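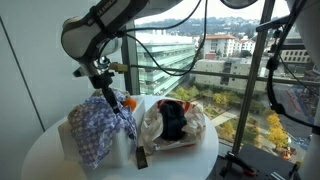 Packing work on a small round table: one arm at the cloth and the box, a second arm to the right.

The trade has a new draft code of practice for robot arms that handle household goods, and I have now read it twice, which I suspect is one more time than most of the people who will sign it. It runs to 63 pages. It has a foreword, a glossary and a diagram of a person standing at a safe distance from a box with an arrow on it. I came away knowing less about what a well-run workplace looks like than I did going in.

Let me say what I am not complaining about. The old rules for big arms behind fences were written after people got hurt, and they read that way. They are short-tempered and specific. You lock the gate, you hang the tag, you keep the key in your pocket. I worked under rules like that for years and grumbled, and I would go back to them tomorrow.

The new draft comes from a different place. It was put together by companies that sell small arms meant to work on tables, near people, on ordinary stuff: cloth, fruit, plastic bags. Lenihan had a hand in it, and so did Brilta. They want a code because buyers ask if there is one. A buyer in a purchasing department has a form, and the form has a box on it, and the code exists so the box can be checked.

You can tell from the verbs. Operators "should consider" the layout of the work surface. Supervisors "are encouraged" to keep a record. Cables "should be managed in a manner appropriate to the application." Look at the arm over that table again. Two black cables loop out from it, one of them across the window glass before it hangs down. Is that managed in a manner appropriate to the application? I have no idea, and neither does the draft. Maybe it's perfectly fine. A loop of slack is often what you want, and a cable pulled tight will wear out at the connector long before a loose one does. But a rule that can't tell me whether a given loop of cable passes or fails is a wish with a number in front of it.

I put this to Teresa Phelan, who trains operators and has more patience with paperwork than I do. Her view is that loose wording is a kindness. Every table is different, she says, and if you write "no cable within a hand's width of the gripper" you will have people taping cables in stupid places to satisfy the sentence. She has a point. I have seen the tape. I have also seen what happens when you leave it to judgment, and the judgment belongs to whoever is most behind schedule.

Then there is the section on objects. The draft sorts everything an arm might touch into rigid, deformable and "mixed," and asks for a risk assessment for each. On paper this is tidy. On an actual table you get a checkered cloth draped over the corner of a box, with a piece of orange fruit partly tucked in behind it and a crinkled plastic bag up against the side. What class is that? The cloth is deformable. The box is rigid, I suppose. The fruit is rigid until you squeeze it. The bag is its own problem, as anyone knows who has watched a gripper try to get hold of one. The risk is in how these things touch each other, and the draft has one paragraph on that, which says further guidance will follow.

Further guidance has been following since December.

Róisín Daly wrote to me after I complained about this in an earlier column. She runs a small packing operation and had tried to apply the draft honestly, section by section, to one station. It took her two working days. At the end she had a folder, and the station was exactly as it had been when she started. "I moved nothing," she wrote. "I just described it in their words." I don't think she meant it as a criticism. I'm quoting it as one.

Now the other side, because there is one. Kieran Mulligan, who helped edit the thing, told me I was asking a first edition to do a third edition's job. You get everyone to agree on terms, he said, and the hard limits come later, once there are incident reports to base them on. Fine. But where will the reports come from? The section on reporting is voluntary. A firm that has a near miss may share it "where commercially practical." I have been in this business long enough to know how often it is commercially practical to tell your competitors that your arm dragged a box off a table.

What would I put in instead? Not much, and most of it dull.

Say who can stop the machine, by name, on a card at the station. The draft says "a competent person." At Plinotus, where I spent a week this spring, Erzsébet Boros had written the names on masking tape and stuck it to the wall, and in that week I never heard anyone ask whose job it was.

Say what happens when there are two arms over one work area. The draft treats each arm as a separate "unit" with its own assessment, as if they had never met. Two good assessments do not add up to one good one. The reach overlaps, the cables are in the same air, and somebody's hand goes in to straighten a cloth while looking at the wrong arm. I would want a single sheet for the pair and a plain rule: if a hand goes in, both stop.

Say what may be on the table. I mean a list. People set things down, and a white tabletop at waist height is an invitation to do it. Every loose object is either part of the job or it isn't, and a person walking up cold should be able to tell which. Eoin Duggan tells his operators to read the list aloud before they start. They find it childish. They also do it.

And say when the thing expires. A code with no end date is furniture. Give it 30 months, then throw it out unless somebody can show it changed what people did.

That last one got me a long reply from a man at Alla, who said that an expiry date would "undermine market confidence." I'm sure it would. Market confidence is what the draft is for, and on that count it will probably do well. Alla has already had 3000 copies of a summary leaflet printed, on nice heavy paper, before the comment period has even closed. The leaflet leaves out the reporting section altogether.

Comments are open until Aug 6, 2021. I've sent mine, nearly four pages of it, mostly about verbs. If you operate one of these arms, or clean up after one, send yours too, and put in what your station looks like on a bad afternoon. They have plenty of letters from people who sell the arms.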